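Four months in with the Varthorpe board from Skornon, and I'm still a little in love with it. I ordered it as a plain work surface for the spare room, something I could put down on the carpet and lean on while I glue, sand and sort parts, and it has ended up out nearly every day since!

The wood is the best bit. It's a pale softwood, creamy colored, with fine, close grain lines running straight across it, and the surface has a faint sheen that makes it pleasant to slide paper over. It cost me 14 dollars more than the Istholm one I had before (which warped by August) and I'd pay that again.

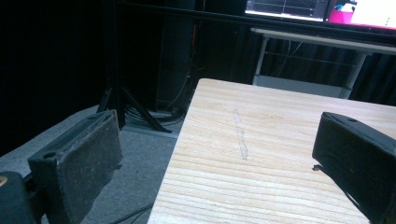
It does mark, so be ready for that. Softwood is softwood, and pale scuffs show up when the light comes in low. I went over my first few with 200 grit paper, going with the grain, and most of them blended in fine. Dougal Moncrieff, who talked me into buying it, oils his and swears by it, but I like the color too much as it is.

On low-pile carpet it sits nice and flat, no rocking, even when I press hard with a craft knife. Thick carpet might be another story. My only real gripe is the edges, which came a bit sharp, so I eased mine with a sanding block before using it.

If Skornon ever makes a longer one I'll be first in line. 4 out of 5, and the missing point is for those edges.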